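Parallel fingers or soft pads for a two-arm kitchen setup?

Asked in Grippers and End Effectors

Nadège Pichon

Hi all! I've been running a pair of arms over a kitchen table for a while now and I'm finally at the fun part, which is choosing the fingers. I have two candidates and I keep changing my mind, so I'm hoping somebody who has been through it can push me one way or the other.

Candidate one is what came with the arms: the Collet parallel gripper, two stiff black fingers, straight open and close. Candidate two is the Jonum soft set, which bolts onto the same wrist flange and has a rubbery pad that wraps a bit when it closes. The Jonum ones are a loan and have to go back in April, so I've been squeezing in as many grasps as I can (3122 logged, both sets together, and yes I have a spreadsheet with far too many colours in it).

Things I love about the Collet fingers: they're quick, they're easy to line up in the head camera, and you can see the tips right up to the moment they touch. Cutlery is the big surprise. I thought spoons lying flat on a table would be hopeless, but if you come in at a low angle and close on the handle it's really good. The Jonum pads are fatter and just push the spoon along like a little snowplough.

Things I love about the Jonum pads: bread! Soft rolls come up whole, with no dents. Plastic tubs are nicer too, because the lid doesn't pop when you squeeze the sides.

The thing I can't settle is bowls. I grab a shallow steel bowl by the rim with the right arm and turn it up on its side, as if to tip it out, while the left arm stays over the table ready to help. With the stiff fingers the bowl sometimes swings around the pinch point. With the pads it swings less, but the pad hides the rim from the camera and my policy gets confused about where the edge is.

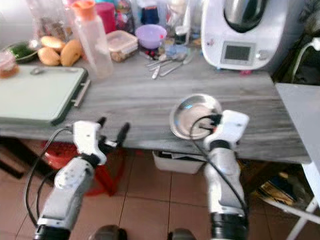 Mukance forum regulars kept telling me to sort the cable before touching the fingers, and Hugh wanted to know in the comments whether the bowl still swings with the gripper cable unclipped, and whether I'd tried it at half speed. Fair enough, Hugh! Half speed helps a lot with the swing. I haven't done the cable test yet, I'll do it Monday.

So, my actual questions. Would you keep stiff fingers on both arms and add some sort of grip tape? Put one kind on each arm? Or is there a third finger I should be looking at? I'm on the Hivness controller, the older one, so no force reading at the fingertip, only motor current. Budget is small but not zero.

tanglewire

Great write-up, and I'm jealous of the table. I went through nearly the same thing last winter and ended up with mixed hands: stiff on the left, soft on the right. I'd do it again tomorrow.

The part that took me longest was that the two arms stop being interchangeable. If you've trained anything with either hand picking up either thing, expect that to get worse before it gets better. I had 1061 demos from before the swap and kept only the ones where the hand matched the job. Painful, but the rest were muddying things.

For the bowl, a few things to try before you spend money:

Glue a thin strip of silicone on the inside of each Collet finger, from the tip back 30 mm. Thin enough that the camera still sees the fingertip. Mine came off a baking mat. Rough it up with sandpaper first or the glue lets go.

Grab the bowl so its weight hangs straight below the pinch, then turn the wrist slowly. If you grab it off to one side it will always want to swing, whatever is on the fingers.

On the Hivness, don't use the default close current for metal. Raise it in small steps and watch the motor temperature. The default is set for cardboard boxes, I think, and it's timid. I can hold a steel bowl up to twice as steadily just from that, going by how far the rim wanders on my camera.

Also check the slack in the cable where it leaves the gripper. Hugh is onto something there. When mine was too short it tugged on the wrist at the end of every turn and I blamed the fingers for weeks. A bigger loop down the outside of the arm fixed it.

Don't write off the pads because of the camera thing, either. I painted a white line along the back edge of each one and the model picked up on it pretty quickly.

Oskar B

just use tape

Nadège Pichon

Oskar, which tape?? I've tried two and both went slimy after the first session with the greens.

tanglewire, this is brilliant, thank you. I did the silicone strips tonight with a baking mat I was going to throw out. Did 57 bowl turns at the new close current and dropped three, all of them when I'd grabbed off to the side like you said. Spoons still work too, which was my main worry, though I had to open the fingers a touch wider on the approach.

I'm leaning to silicone on both for now and trying the white line on the pads before they go back. Will post the cable results under Hugh's comment.

marrowbone_j

Adding one thing for anyone finding this later with the same controller. If you swap fingers, redo the zero. The Hivness remembers the old closed position and will happily keep driving into a thicker finger. I cooked a motor that way. It's in the second settings menu, under tool, and you need to hold the button until the light changes.

Nadège, if you do try the mixed setup, could you post the bread numbers as well? I'm doing buns and pita and can't decide between the same two.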